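ストセロ技術研究所(Stosero)公式アカウントです。遠隔操作による双腕ロボットへの作業教示について、現在の取り組みを数回に分けてお知らせいたします。(1/9)

本取り組みは、ドゥルヌロン(Drunulon)計画の一環として実施しているものです。操作者が離れた席からロボットの両手を動かし、その動作を一回ごとに記録して、学習用の教示データといたします。実施責任者は、当研究所のイレシャ・カシム(Iresha Cassim)主任研究員です。(2/9)

今期の対象は、卓上における食器と小物の取り扱いです。皿、マグカップ、かぼちゃ形の小さな玩具など、形状と大きさの異なる物品を組み合わせ、左右の手を使い分ける動作を中心に教示を行っております。丸みのある物品は指の当て方によって転がりやすく、操作者の技量の差が記録に表れやすい課題です。(3/9)

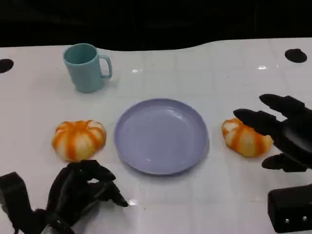

操作者に対しては、手を物品に近づける段階で速度を落とし、指の位置を確かめたうえで把持に移るよう指導しております。急な接近や不要な往復を含む記録は、作業自体が完了していても、確認の段階で採用を見送ることがあります。(4/9)

操作者の養成には、ヘンドヴォフ(Hendovov)研修課程を用いております。受講時間は一人あたり30時間で、前半は片手による把持と配置、後半は両手の協調動作を扱います。修了者には、実際の記録作業に入る前に、熟練者の立ち会いのもとで試行を行っていただきます。(5/9)

これまでに収録した教示は400件を超えました。このうち119件については、動作の開始点と終了点の判定が記録者によって異なったため、現在、再確認を進めております。判定基準の改訂版は、所内での検討を経て9月に適用する予定です。(6/9)

あわせて、手を直接添えてロボットを動かす方式との比較も行っております。直接教示では力の加減を伝えやすい一方、両手を同時に動かす課題では教示者の姿勢に制約が生じます。遠隔操作では両手の動作を一続きに記録できますが、接触の感覚が操作者に伝わりにくく、指先を閉じる強さにばらつきが見られます。現時点では、課題ごとに方式を選択することとしております。(7/9)

比較に用いる課題は66種類を定め、課題名、使用物品、初期配置、完了の条件を一覧にまとめました。一覧は、共同で検討にあたるバルア(Barua)社の担当部門にも共有済みです。物品の初期配置は毎回同一とせず、定められた範囲内で変更しております。配置の変更手順についてご質問を多くいただいておりますので、改訂版の判定基準とともに文書で公開いたします。(8/9)

操作者としての参加を希望される方の募集は、上記基準の適用後に再開いたします。応募要件および研修日程は、決まり次第、本アカウントにてご案内申し上げます。個別のお問い合わせは、当研究所ウェブサイトの受付窓口までお願いいたします。(9/9)

2026年8月11日 ストセロ技術研究所 広報担当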